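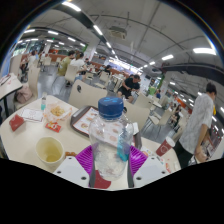
I named it Wukska because that was the noise the first servo made before it died. Wuk, wuk, skaaa, and then the smell. Ottó said you can't name a machine after the way it failed, and I said people name hurricanes, and he went off to look for more filament.

This was back in June, when the two of us were sharing the long bench at the Nowicki workshop (forty dollars a month, bring your own solder). Ottó Szűcs had been building a harpsichord at his end for as long as I'd been a member. I had my end, which was mostly purple. I'd bought one spool of flexible stuff on sale, a sort of magenta, and I printed fingers out of it every night until my neighbors complained about the humming. Rib too thick and the finger wouldn't bend. Rib too thin and it folded up like a wet sock. I kept them all in a shoebox with the dates on, and by the end of summer the box didn't close!

What I wanted was a hand that could hold a water bottle without crushing it. I know how that sounds. A glass jar is easy, it pushes back. But one of those thin, crackly bottles is all nerves, you look at it wrong and it dents. My aunt Nawal can't open her left hand all the way since the stroke, and those are the bottles she buys, a case at a time, from the discount place on Delholm Street. She'd never asked me for anything. She just said once, on the phone, that she'd gotten water down her sleeve again, and laughed, and then talked for twenty minutes about her landlord.

So, number 84. That was the pair that worked. I'd like to tell you I did something smart, but I'd only gotten tired and left the slicer on the wrong setting, and out came these two curvy little ladders, softer at the tips than anything I'd drawn. I bolted them to the white blocks and closed them on my own thumb. It felt like being held by somebody who was thinking about something else.

"Try it on a full one," Ottó said, without looking up from his harpsichord.

I tried it on a full one. I tried it on a half-empty one, and on one with the cap off, over the sink, and then on one with the cap off over Ottó's end of the bench, which was a mistake and we didn't talk for most of a day.

When I finally took it to my aunt, I rode the Prernelis line out with it in my backpack, wrapped in a towel, and I practiced a speech. 539 steps from the station to her door, she always says, she counted them when she was learning to walk again. I got there and she'd made soup. She'd put on the good earrings. I laid the thing on her kitchen table and did about half the speech, and she picked it up in her right hand and squeezed, and the fingers went in, and she let go, and they went out.

"It's very purple," said Nawal Farouk, who has worn nothing but gray since I was born.

"I can print it in another color."

"Did I say that?"

She reached past the water for the pepper mill. Then she picked up a lemon. Then my phone, which I didn't love, and a spoon, and the corner of my sleeve, and she tugged me down by it until my face was level with hers, and she held me there a good long while.

"The soup's getting cold," she said.

She let go of the sleeve and we ate.

Contact | © 2025 | All stories remain with their authors | Back to top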